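Comparing two grippers on cable pickup: our semester report

Our team at Osatside picked this project because cables are annoying. A block stays where you put it, but a cable bends, rolls and springs back, and it gets worse the longer it is. We wanted to know which of our two grippers deals with that better, so we spent most of our lab time finding out. It was a lot of fun!

The Trirkden gripper has two pointed fingers. The Mumier gripper has flatter pads and closes more slowly, but it squeezes harder. Both took the same commands from the Kazmi controller, so we could swap one for the other without touching the code (after one long evening of fixing the code).

The task was always the same: pick a cable off the table and drop it in the blue bin. We ran 230 tries in all and threw out 28 where the controller lost its connection, which left 202 that we could use. 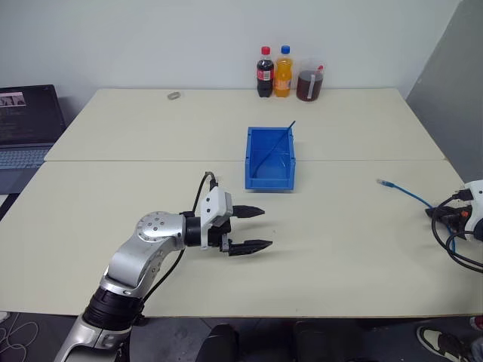

Report by Nadia Orlowe

Network cables turned out to be the hardest kind. The clear connector at the end is slippery and hard for the camera to find on a light tabletop, and if you grab too close to it the whole cable swings around. Moving the grasp point 30 mm back from the connector helped more than any other change we made – and it was one line in the settings file.

The Trirkden fingers were better at getting under a thin cable lying flat. The Mumier pads were better at holding on once the arm started to lift. We had expected one clear winner, so this was a nice surprise, and we argued over it for days.

Lighting mattered too. Shiny plastic confused the depth readings, and we got cleaner results after we slowed the approach and took a second reading right before closing.

In September we want to try the Trirkden fingers with thin rubber sleeves, and to give both arms the same cable at once. The settings files and our log sheets are in the shared lab folder, last updated 14th July.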